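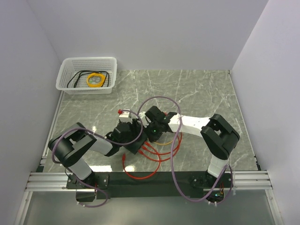 灰色のマーブル模様の台と、ケーブルの入った白いかご

グロルコームの町に着いたのは、朝の列車を二本乗り継いだあとのことでした。駅を出ると川の匂いがして、坂の上に赤い煉瓦の煙突が一本見えます。あれがサーンウッド(Cirnurwood)毛織工場の煙突ですよ、と駅前のパン屋さんが教えてくれました。ついでに買った干しぶどうのパンがまた素朴でおいしくて、坂を上りきる前に二つとも食べてしまいました。

工場の創業は1877年。今でも毛布とひざ掛けを織り続けていて、年に数回だけ、こうして一般の人を中に入れてくれます。私はもともと古い毛布が好きで、祖母の家にあった縁かがりの緑の一枚を今も使っているくらいですから、見学日の知らせを見つけたときは、もううれしくて、その場で申し込みました。

案内してくださったのは、織りの仕事が長いシェル・モーエンさん。背の高い、声のやわらかな方で、機械の音が大きくなると身をかがめて一人ひとりの顔を見ながら話してくれます。最初に通されたのは原毛の倉庫でした。麻袋の口を開けてもらって手を入れると、指先がしっとりします。羊の脂なのだそうで、昼ごはんのころになっても手がすべすべしていました(これはちょっと得した気分です)。

次が洗いと染めの棟。染め場の責任者チャンドラセカール・チョードリーさんは、壁いっぱいに毛糸の見本を下げた小部屋で仕事をしています。定番の色だけで249色あるそうです。私が祖母の毛布の話をすると、棚から古い見本帳を出してきて、たぶんこれでしょう、と苔のような緑を指さしてくれました。家に帰って比べたら、本当によく似ていたのです! 糸は乾くと色が一段明るくなるので、濡れているうちに仕上がりを見きわめるのが難しいのだと、チョードリーさんは何度もおっしゃっていました。

そしてお待ちかねの織り場です。扉が開いたとたん、床から足の裏に響いてくるような音で、隣の人の声も聞こえません。いちばん奥の一台は50年を超えて動いているもので、経糸をかけ替えるだけで丸一日かかるとのこと。シャトルが左右に走るのを見ていると時間を忘れてしまい、気がつけば列のしんがりになっていて、慌てて追いかけました。

静かな仕上げの部屋では、織り上がった布を光に透かし、結び目や抜けた糸を針で直していきます。三人並んで、ほとんど話もせずに手だけが動いている。私も試しに一か所やらせていただいたのですが、老眼鏡を忘れたこともあって、まるで歯が立ちませんでした。直していた方が笑って、すっとほどいて、あっという間に元どおりです。

見学のあとは食堂でお茶が出ました。豆のスープと黒パン、それに林檎の焼き菓子。同じテーブルになったご夫婦は編み物をなさるそうで、毛糸の太さや洗い方の話で盛り上がり、連絡先まで交換してしまいました。売店では織り傷のある毛布が安く出ていて、さんざん迷った末に、灰色に細い黄色の線が入ったひざ掛けを一枚。包んでもらっている間も、隣の茶色がまだ気になっていたのですけれど。

これから行かれる方に少しだけ。駅から工場までは歩いて30分ほど、坂がありますので履き慣れた靴でどうぞ。織り場では耳栓を貸してくれます。染め場は湯気で蒸し暑く、倉庫はひんやりしているので、脱ぎ着のしやすい上着があると助かります。次の見学日は11月だそうです。申し込みは工場の事務所まで、電話か葉書で受け付けています。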